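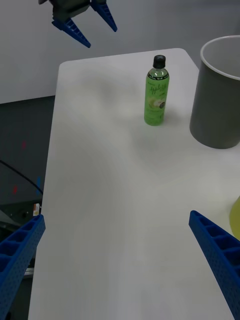
*White table, rounded corners, against a light grey wall.*

# Care and Storage of Vinyl Records at Home

This page is issued by the Staden Listening Library to members who borrow records or keep their own collections at home. It replaces the leaflet formerly included with each loan.

## Handling

Hands should be washed and fully dried before a record is taken out. Hold the disc by its edge and its label only. The playing surface should not be touched, even to remove a visible hair or thread; a carbon fibre brush will lift these without leaving grease in the groove.

When returning a disc to its inner sleeve, bow the sleeve open slightly and let the record down slowly. Turn the open side of the inner sleeve to the top of the outer jacket, so that the disc cannot roll out and dust has a longer way to travel.
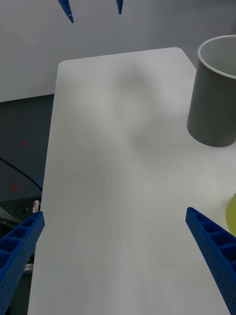
Ratih Khoo

## Dry cleaning before play

1. Place the record on the turntable and start the platter.
2. Rest the brush lightly across the grooves for 2 full turns.
3. Draw the brush slowly towards the outer edge and lift it away.
4. Clean the bristles on the brush's own handle or guard, never with the fingers.

The stylus should be brushed from back to front only. Side-to-side strokes may bend the cantilever, and the library cannot accept claims for damage of this kind.

## Wet cleaning

Wet cleaning is needed only where a record is visibly soiled or continues to crackle after brushing. Use distilled water with a very small amount of a cleaning fluid sold for vinyl. Members may buy Wuisan fluid at the issue desk in 100 ml bottles. Household glass sprays and washing-up liquid leave a film and should not be used. Fluids containing alcohol must be kept away from shellac discs, which they will dissolve.

Apply the fluid with a clean microfibre cloth, following the direction of the groove, and keep the label dry. Rinse with distilled water on a second cloth. Stand the record upright in a rack until no moisture remains. A hairdryer or radiator must not be used to speed drying. 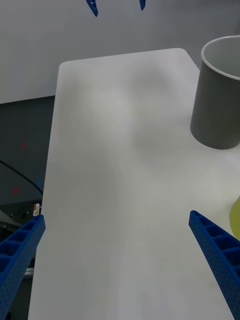 Once dry, the record should go into a new inner sleeve, as the old one will put much of the dirt back. Plain paper sleeves shed fibres over time and are best replaced with polythene-lined ones. The Vellel range fits both single and double albums.

## Storage

Records are to be stored upright, close enough to support one another but free to be drawn out without force. Stacking them flat leads to ring wear on the jackets and, in time, to warping. Shelf dividers every 9 inches will prevent leaning.

Keep the shelf away from direct sun, heating pipes and outside walls. A steady room temperature below 23 degrees is suitable. Lofts and garages are not, particularly from November onwards, when damp may reach the jackets well before it is noticed.

Heavy box sets should stand on the lowest shelf, apart from single albums.

## Borrowed records

Members are asked not to wet clean library copies. Any fault should be noted on the Zelcombe slip inside the jacket and the record handed in at the desk, not left in the returns box.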